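Bronstead Parts Library – equipment review meeting
Minutes, April 2018
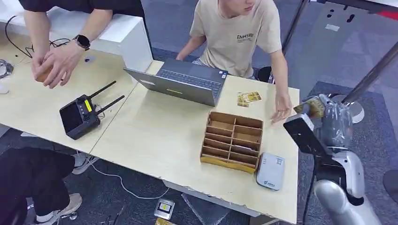 The meeting was called to decide whether to go on with the Gerker sorting kit after the trial period, and if so on what terms. Members had read the supplier's offer beforehand. The kit is sold as an arm, a gripper, a control program and two days of set-up by the supplier. Members who had been at the bench reported on the card work, in which the gripper holds one card at its tip above the table and the cardboard organiser with the small compartments stands in front of the laptop. It was agreed that this is close enough to our own stock cards for the trial to count.

1. Minutes of the last meeting
Agreed with one correction. The December entry should give the quote as covering the arm and gripper only, without the stand.

2. Results of the trial
The log shows 1087 cards handled. Of these, 16 were dropped or picked up two at a time. Most of the double picks came from new cards that had been stored in their wrapping and stuck together. Fanning them by hand first cured it. The rest had no clear cause and the supplier has been sent the log.

Speed was thought fair. A practised person is quicker over a short spell but the arm keeps the same pace all afternoon. One member felt that the time spent laying cards out should be added to the figures – this was accepted, and the next log will have a column for it.

3. The gripper cover
The translucent plastic cover keeps dust off the fingers but makes it harder to see whether a card is held squarely. The supplier offers a tighter cover at extra cost. We will ask for a sample before paying for any.

4. The bench
Cables are the main complaint. There are too many of them on the table tops and a white one loops over the carpet. Clips and a floor cover to be bought from the general budget. The chipped front edge of the main table was also raised. It does not affect the arm and will be left until the summer.

5. Price
Gerker ask 4000 for the kit and 200 a year for support. Okonkwo have quoted less for an arm of the same reach, but without a gripper suited to card, and their support is by email only. Farnura did not reply in time. The meeting preferred Gerker but was not willing to sign for three years of support at once.

It was asked whether the control program would run on our own laptops if support lapsed. The offer does not say. This needs a written answer before any order is placed.

6. Training
Set-up covers two people. At least four will need to use the kit, and the meeting wants a second session included in the price. The handbook was found clear on starting and stopping but thin on changing the pick height.

7. Decisions
Trial extended by one month at no charge, as offered.
Supplier to be asked for one year of support, a second training session and the written answer under item 5.
Farnura to be given two more weeks to quote.
Clips and floor cover to be bought now.

8. Any other business
The label printer is still out of use. A new print head is on order.

Next meeting to be fixed when the supplier's reply is in.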